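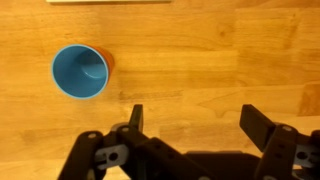 Progress report to the Lestetti fund, September

The grant pays for one thing: finding out whether the Sarnunano tabletop set (stacking cups, a number puzzle board, pegs) is good enough to go into the home packs. I was asked for a frank account, so I will start with what I don't believe. The supplier's sheet says the set "builds sorting and stacking skills from the first session." I have read it several times and can find no basis for that sentence. We should not repeat it in anything with your name on it.

What we have is a long butcher-block table, the cups and the board. We planned 18 sessions and have finished 12. The remaining 6 are on the calendar for mornings, when the light from the windows is better.

The cups. I have few complaints. They are plain plastic, they stand up properly, and blue and orange are easy to name. One of them is blue inside and orange outside, and I am less keen on that. Ask for "the blue one" and a child looking down into it has a fair case. Lục, who wrote the activity cards, thinks the mix-up is useful and wants to build a card on it. I think it's a printing choice that we are now dressing up as a teaching point. We have left the question open. 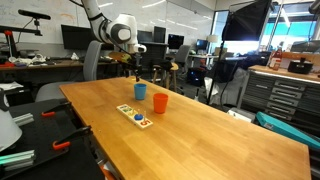 Phong Ung

The board is harder to defend. It is a puzzle board and a peg board at once, with numbers and little colored shapes, and the two jobs get in each other's way. A thin peg standing up next to a flat piece is the first thing anyone reaches for, and the numbers come a poor second. Prodance quoted us for a version with the pegs left off. The price was reasonable, but I have not signed anything and won't until the last sessions are in.

Room and storage

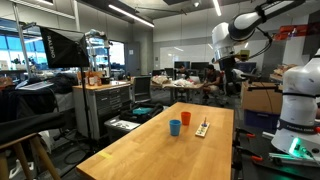 Spending and what is left

We have used 60 percent of the money. Most of it went to session time and printing the cards, which had to be done twice after the first batch came back with the colors wrong. I would not call that bad luck – we approved the proof on a screen.

The room costs us nothing, and it shows. It is shared and full of other people's work, with desks, bags and boxes on most sides of the table. I would not draw conclusions about attention span from sessions held there, and I'd be wary of anyone who did. The table itself is fine. It is long enough to put the cups well apart from the board,
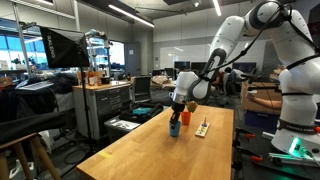
and that spacing has made more difference than any of the cards. With the cups and the board close together, people drift between them and finish neither. I want the last 6 sessions to test this properly, one activity at a time, before we write it into the instructions as a rule.

My recommendation for now is to fund the cups and hold back on the board. I will send the session notes with the next claim.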